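Packers at Tirkstead trade the tape gun for a pair of grippers 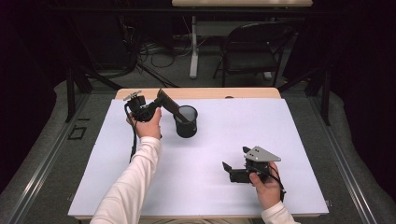 Left gripper at the rim of the cup, right gripper waiting its turn, during a training shift at Lesari.

2025-05-27

I've driven past the Lesari warehouse at Tirkstead more times than I can count and always assumed it was full of people putting things in boxes. It mostly is. But upstairs, in what used to be the returns room, 13 of the packing staff now spend part of their week picking things up and putting them down again so that a robot can learn to do it after them.

The firm let me in for a morning in May, and I have to say it was a lot quieter than I'd expected (I'd brought earplugs!). You stand at a table with a white board on it, a gripper in each hand, and you move everyday bits and pieces from one spot to another. Cups, mostly, while I was there. Each go is recorded, and the recordings are sent to Vlachou, the company building the arms that Lesari wants on its small-parts line at Humutbridge.

Kevser Tekin has been a packer for most of her working life and was one of the first to put her name down. She told me her first week on the grippers was maddening.

"You know how to pick up a cup, you've done it since you were a baby," she said. "Then you've got these things on your hands and you can't feel the edge. I was knocking them all over the place."

She's quick at it now. A full shift upstairs is up to 100 recordings, with a break every 30 minutes, and the breaks are the bit everybody brought up with me. Downstairs you get what the rota gives you. Upstairs you stop when the clock says so, even if you're in the middle of a good run, and Kevser reckons her back has noticed the difference. Her wrists are another matter — the grippers get heavy by the afternoon, and she'd like to see a lighter pair before the autumn.

The money is a bit better too, though not by as much as people on the packing floor seem to think. There's been some grumbling about that, and about who gets picked. For now it goes by a list on the canteen door, and the list is long.

And then there's the question I'd gone there to ask, which is what happens to the packers once the arms can pack. Vesna Papadopoulos runs the Tirkstead site and didn't dodge it. She said no jobs would go at Tirkstead this year, and that the Humutbridge line was short of people on nights anyway. Beyond this year she wouldn't promise.

"I'd be making it up," she said. "What I can say is that the arms will need people who know what a good pick looks like, and I've got a room full of them."

Kevser was less sure. She's happy to do the training work and likes being asked her opinion by the Vlachou engineers, who changed the order of the tasks after she complained about them. But she has a nephew on the packing floor, and she's told him to get his forklift ticket.

I had a try myself before I left. I got the gripper more or less where I wanted it, squeezed, and sent the cup rolling off the table and across the carpet. Kevser fetched it back and said that was better than her first one — very kind of her.

Lesari wants 2,000 recordings of the cup tasks before it moves on to soft packaging. The first arms are due at Humutbridge once Vlachou has finished testing, and staff there have been told they'll be shown round before anything is switched on.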